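Home | Ask | Topics | Members
Print this page | E-mail to a friend

How do I stop bar soap from turning to mush?

Posted by Ataberk Yurt

Hello all! I switched my whole family back to bar soap this spring and we love it, except that every bar is a puddle of goo by the end of the week. We have three kids and one bathroom, so the soap hardly ever gets a break. I've been buying the Mindis olive bars, which aren't cheap, and it hurts to scrape half of one down the drain. Is there a trick to it, or do I just need a harder soap?

Sibel Taşdemir

Oh, I remember those days well! Olive oil soap is lovely on the skin but it goes soft if it sits in water, so the first thing I'd do is unwrap your bars and let them stand somewhere airy before you use them. Mine go on a closet shelf for 30 days, sometimes longer if I forget about them - and the closet smells wonderful the whole time. Then keep two bars going and swap them every morning, so one is always drying. Cut the big ones in half too, with five of you sharing. And save the slivers! I put them in an old stocking and hang it by the garden faucet from spring until September.

orkham_6

get a dish with holes in it, or put a rubber band around the one you have. works fine. also move it away from the shower spray

Was this helpful? Print | E-mail

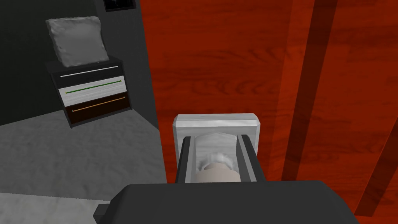

More in Bath and Laundry

Getting hard water spots off a glass door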